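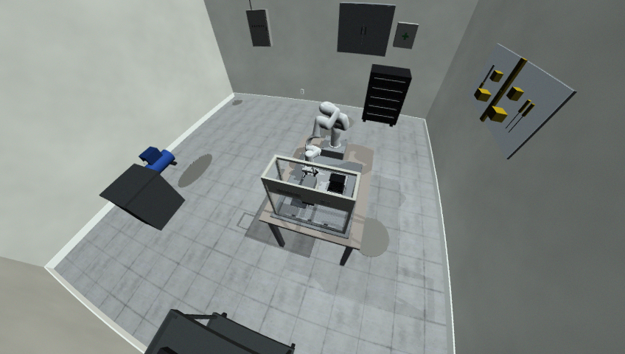
Issue 60

How Does Glass Get So Flat?

Hi again! Last issue I told you about tin cans, and a reader in Treswood wrote to ask me about windows. How do you make a sheet of glass with no bumps in it at all? I love this question, so let's get going.

Glass starts out as sand. It has to be a special clean sand, mixed with soda ash and limestone, and then it all goes into a huge furnace. The furnace gets much, much hotter than your oven at home (please don't try this with the sandbox!) and the sand melts into a thick, glowing goo.

Back in 1700, a glassmaker would blow a big bubble of that goo and spin it on the end of a rod until it opened out into a wide, flat disk. Then somebody cut window panes out of it. If you ever visit a really old house, look through the windows and wiggle your head. The trees outside may wobble!

Today most window glass is made by floating it. Yes, floating! The melted glass pours onto a bath of melted tin, which is a heavy metal, and it spreads out on top the way oil spreads on water. The top of the tin is perfectly level, so the glass comes out flat and smooth on both sides.

After that the glass rides along on rollers and cools down very slowly - if it cooled too fast it could crack. Then a little wheel scratches a line across it and it snaps neatly into sheets.

I went to see the glass line in Brimusham when I was 30, and I stood there with my mouth open for ages. It just keeps coming, day and night, like a ribbon.

Got a question about how something is made? Send it in and I'll try to find out!

Evdokia Triantafyllou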